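Nesting cup

A nesting cup is a drinking vessel without a handle, wider at the mouth than at the foot, made so that it will sit inside another of its own kind. It is also sold as a stacking cup, a cafeteria tumbler or, in older catalogs, a "space saver," a name that assumes the owner will put the saved space to some use. Most are plastic. They are found in schools, camps, break rooms and the back halves of kitchen cabinets, where they commonly outlive the set of plates they were bought to match.

Form

The defining feature is the taper. A cup with straight walls can be set on top of another cup but not inside it, and a pile of such cups is a short-term arrangement. Tapered walls let each cup slide into the one under it until something stops it. In a well-made cup, that something is a ledge or a ring inside the base. In a cheap one, it is the wall of the next cup, and the two may stay together for years.

The part of each cup left showing is called the stacking height or, in the trade, the lift. A small lift gives a short stack that is hard to pull apart. A large lift gives a tall stack that comes apart easily, sometimes when a truck goes by. Makers have spent a good deal of effort on the ground between these two conditions and have generally settled on whichever one costs less.

The rim is usually thicker than the wall. It stiffens the mouth, gives the fingers something to pull against, and collects the tea stain that the dishwasher will not reach.
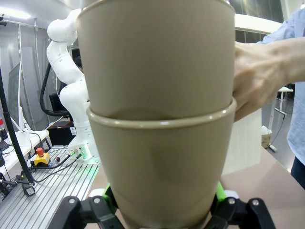
Two beige cups nested, with a hand on the upper one.

Stacking and unstacking

Cups may be nested mouth up or mouth down. Mouth up is easier to build one-handed and keeps the drinking edge off the shelf. Mouth down keeps dust out of every cup, and puts every rim on whatever was last spilled there. Households tend to hold one view for life and to correct their guests.

Separating two cups is a matter of letting air in between them. The usual method is to hold the lower cup near its foot, hold the upper one just above the joint, and twist a little before pulling. Pulling first is more popular. Cups that were put away damp grip harder, and cups put away hot harder still, as the air trapped between the walls shrinks while it cools. Remedies include cold water in the inner cup, warm water around the outer one, and leaving the pair in the drainer for the next person.

History

Tapered vessels that fit into one another are far older than plastic, and potters have long known that the shape saves room in a cart. The molded plastic version came into its own with the institutional dining room, where 80 cups had to be carried by somebody who had been given one tray.

In Catumville the standard article for many years was the Clegg tumbler, a heavy tan cup with a rolled lip that was bought for the town's schools and then for nearly everything else. The color was listed as "Sand." It was chosen, by most accounts, on the grounds that coffee would not show, and this proved correct to a degree that later worried people. Clegg was followed by Wisitz, whose cups came in four colors and had a slightly steeper wall, so that a Wisitz would go into a Clegg but a Clegg would not go into a Wisitz. The resulting mixed stacks were tall, uneven and unpopular with everyone except children.

Ruteck entered the same market with a cup that nested properly with both. It also tipped over when half full. It was withdrawn after two school years and is now the only one of the three that people collect.

Color and sorting

Color in nesting cups is mostly a matter of sorting. Tan, pale green and a tired sort of blue are common, and a mixed cabinet will often be divided by use: one color for water, another for juice, a third for paintbrushes. The system works until the first busy lunch. Sets bought together and molded to the same shape can be stacked in any order, which removes the only practical reason for keeping the colors apart and has no effect at all on the people who keep them apart.
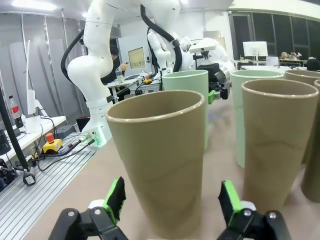

Kieran Wragg, writing in the discussion attached to an earlier version of this article, objected that sorting by color is the least of it: "Sort by age. A new cup inside an old scratched one is the pair you will be fighting with in February, whatever color they are."

The point has some support. Scratches roughen the inner wall, and a worn cup may also have gone slightly out of round, so that it pinches its neighbor in two places and lets go in neither. Some canteens retire the whole batch at once for this reason. Others move the worst cups to the bottom of the stack, where they remain. 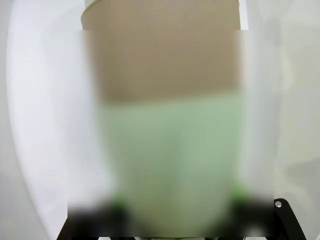
How many nesting cups should go in one stack?

Four is comfortable for everyday use on a shelf. Taller stacks are fine for storage if they are laid on their sides in a box, with the mouths all facing the same way.

See also

Beaker
Measuring cup, nested
Nesting bowl
Shelf liner
Tumbler (drinkware)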